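## Part 4: Setting up your mosaic coaster kit
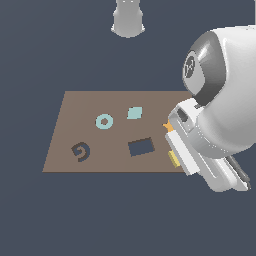 *A ring and a square tile in the same pale blue-green, resting on a brown mat.*

Right, you've unpacked the Stallel kit and you're itching to glue something. I was too, the first time, and I stuck my first coaster to my mum's kitchen table in Sosthorpe, so please read this bit first!

1. Lay everything out dry before you open the adhesive. I spend a good 20 minutes shuffling pieces (more if there's tea going) and I nearly always change my mind about the border.
2. Leave a gap of 2 mm between pieces. The cork spacers in the small bag are exactly that thick, so use them and don't trust your eye.
3. Take a quick snap of your layout on your phone. You'll want it once you've lifted everything off again.
4. Wipe the base with a barely damp cloth and let it dry.
5. Spread the Cladel adhesive thinly, one corner at a time. It starts to skin over quickly, and a full base is too much to do in one go.
6. Press each piece down flat and hold it while you count to five. No twisting!

**Note:** if you've got the older kit, the adhesive comes in a tub and it's a lot runnier. Scrape it on with the notched card and wait 16 minutes before you press anything in.

**Caution:** open a window. The smell isn't awful, but it does hang about, and I once gave myself a proper headache by doing three coasters with the door shut.

7. Leave the coaster flat overnight. I start mine on a Tuesday evening and grout the next day after work.
8. Mix the Guérin grout with 55 ml of cold water, adding the water to the powder a splash at a time. You're after something like thick yoghurt. If it drips off the spoon, stir in a bit more powder.

Grouting itself is in Part 5. Rinse your spoon outside, by the way, and never down the sink.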